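Home | Guides | Care & Cleaning | Contact
We use cookies to remember your preferences. Accept | Manage
Print this page | E-mail this page

Section 3: Washing Soft Toys in Your Skellivora Compact Washer

We know how much a favorite toy can mean to a household (and how long one wash cycle can feel to the small person waiting for it!), so please take your time with this section and read it through once before you start.

1. Check the sewn-in label. If it says surface wash only, skip ahead to Section 4.

2. Look over the seams, eyes and nose. Give each one a gentle tug, and stitch down anything that wiggles before it goes near the drum.

CAUTION: Never wash toys that contain a battery or a music box.

3. Brush the fur lightly with a soft, dry brush, paying attention to the creases where the legs meet the body, where crumbs love to settle. 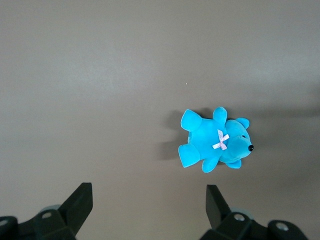
4. Slip the toy into a zippered mesh bag. Small plush toys can share a bag, but leave them plenty of room to tumble about.

5. Turn the dial to Delicate, choose Cold, and add 2 teaspoons of mild liquid detergent. Powder tends to cling to plush, so we'd leave it in the cupboard for this one.

6. Press Start. The cycle runs for 54 minutes, which is just long enough for a cup of tea and a story or two.

7. Roll the toy in a clean towel, press firmly, and let it air dry flat. Thick stuffing may need a second day.

NOTE: The Pretdale mesh bag is sold separately.

Guide text by I-hsuan Wei

Print this page | E-mail this page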